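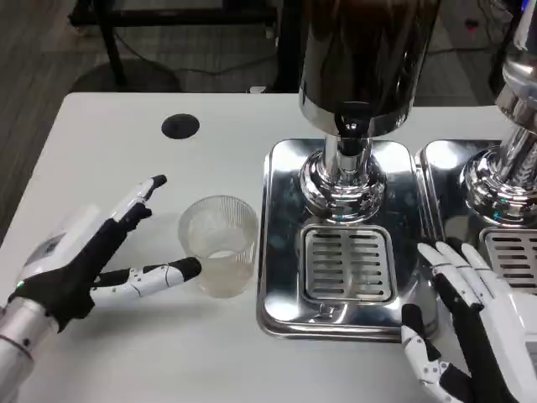
Machines and chores: are we there yet?

drutik_dan
January 22, 2019
Our canteen at Celtby has been talking about a machine to pour the squash and clear the cups. Has anyone seen one do it well enough to leave alone?

lallmont68
No. Pouring is the easy bit. Picking up a thin plastic cup without crushing it is what I'd want to see, and then doing it 75 times before lunch.

guo_bench
I disagree. On our shop floor at Lallmont we have had an arm loading trays since May and it stops over 10 times a shift, but the parts are all one size. So are cups. A drinks table is closer to factory work than to housework.

lallmont68
Parts don't spill. Put a drink in the cup and the job changes.

drutik_dan
Fair point. I'd settle for filling only — someone can carry them. 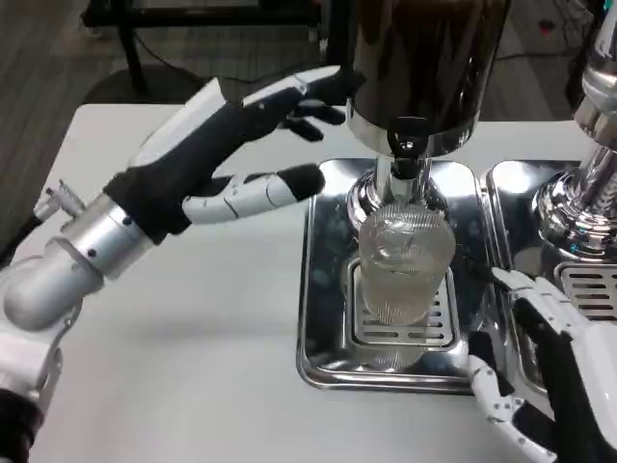 Cup under the dispenser, left hand up by the machine.

teapot8
If it only fills, buy a vending machine. You don't need fingers for that.

guo_bench
A vending machine won't wipe the drip tray or fetch more cups. Hands make sense if you want several jobs out of one machine.

teapot8
Show me one doing several jobs, then. My dishwasher does one and I trust it.

lallmont68
Same. What would the canteen pay for it, and who resets it when it stops?

drutik_dan
Me, probably. I'll ask for a week's trial before we sign anything.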